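Speaker notes: Why we stopped pricing alterations by the hour
Ekrem Karabulut, Sindwood Mending and Alterations. Evening talk for the Fekbridge small traders' group, October

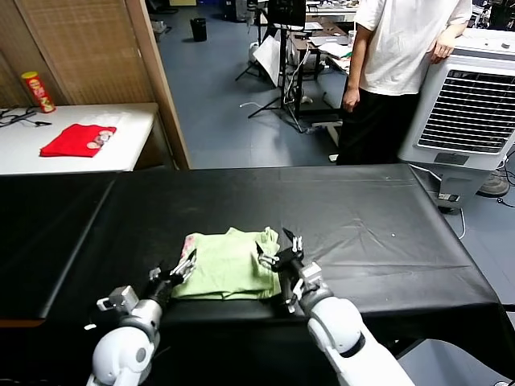
Start with the price list. Most repair shops I know charge by the hour and then apologise for it. A customer brings in a pair of trousers, asks what a hem costs, and gets the answer "it depends". They go home with the trousers and the hem never gets done. I did it that way for years. Tonight I want to talk about how we moved to fixed prices, what we got wrong, and what I would tell someone doing the same. Keep something simple in mind as I go, a light green garment folded on a table like the one on the slide, with a bit of pinkish pattern at one side. Someone has to put a price on work like that before a single stitch is unpicked. The rest of the talk is about how you get to that price.

(Pause. Ask who in the room quotes by the hour. Ask who quotes by the job. Don't comment on the split, go on.)

Background, keep this short. The shop is on the corner by the old bus depot. We do alterations, mending, curtains and a small amount of uniform work for Yüksel, the bakery chain. There are three of us. I cut and price, the other two sew. Until we changed over, all quoting was done by me at the counter, from memory, and my memory was kinder to people I liked.

What went wrong with hourly pricing.

First, the customer can't check it. They don't know how long a zip should take. If I say an hour and a half they have to trust me, and if the zip then takes two hours I either swallow the difference or have an awkward phone call. I swallowed it, mostly.

Second, it punishes you for getting better. When I started, a lined skirt hem took me most of a morning. Now it takes far less. On an hourly rate I was earning less for the same hem than I did as a beginner.

Third, it made the sewing room tense. People watched the clock on fiddly jobs and took their time on easy ones. I don't blame them, I set it up that way.

(Next part is the long one. Drink some water.)

How we built the list. We kept a notebook beside each machine for a whole season. Every job went in: what it was, what fabric, when it was started, when it was finished, and anything odd. I would say to anyone doing this, do not use a phone app. We tried one, called Pandodico, which a friend recommended, and it was fine for a person at a desk. With pins in your mouth and chalk on your hands you don't want to be tapping a screen. Paper and a pencil on a string.

At the end we had a pile of notebooks and I sat down and sorted the jobs into groups. I started with 42 kinds of job. That was too many. One turned out to be a button sewn on a coat and another was a button sewn on a heavy coat. I merged those two and had 41, and was very pleased with myself, and then my wife read the list and asked who was going to read all that standing at a counter. So there was a second round of merging, and a third. The list on the wall now fits on one sheet, in type you can read without glasses.

(Hand round the printed copies here. Ask for them back at the end, I need them for the shop.)

Points to make about the sheet:

The hem price is the same for every trouser without a lining. Denim takes longer, cotton takes less. It evens out over a month and the customer hears one number.

Linings are a separate line. We tried to fold them in and lost money on every winter coat.

Anything stretchy has a small extra charge, written on the sheet, with the word "stretchy". We had "knitted and elasticated fabrics" to begin with and people asked what it meant.

There is a line at the bottom that says "Ask us" for wedding dresses, leather and anything with beads. Keep a line like that. Some jobs can't be priced from a sheet and it is better to say so in writing.

What we got wrong.

We set curtains too low. Curtains look like straight lines and they are, but you have to move them about, and a full-length pair takes over the whole room. Nothing else can be cut while they are out. We had timed the sewing and left out the space. I put the price up after the first winter and lost almost no customers over it.

We also forgot about fittings. A jacket taken in at the sides can need the customer to come back, stand, be pinned, and come back again. None of that was in the notebooks, as it happened at the counter and the notebooks were by the machines. Now a second fitting is included and a third is charged.

And I kept giving discounts. You can have the best list in Fekbridge and it won't help if the person at the counter knocks a bit off whenever someone looks disappointed. The fix was that I no longer take the money. I do the pinning and the ticket, and someone else does the till.

(Someone will ask about rush jobs. Answer: double, and only if there is room that day. Say it plainly and move on.)

What changed afterwards. The counter is quicker. People read the sheet while they wait and often have the right money ready. We get more small jobs, which I didn't expect – pockets, loose hems, a torn cuff – and I think these are things people used to leave in a drawer for fear of the bill. The sewing room is calmer. The two who sew asked to keep the notebooks going, and we look at them together every spring when we go over the prices.

If there is time, tell the story of the choir robes. If not, skip to questions.

Questions I had last time, so have answers ready:

Do you put the prices online? Yes, the same sheet, and we change both on the same morning.

What if a job goes badly over? We take the loss and write it in the notebook.

Does it work for shoe repair? Ask a cobbler.

Collect the sheets. Switch off the projector at the wall, the button on top doesn't do it.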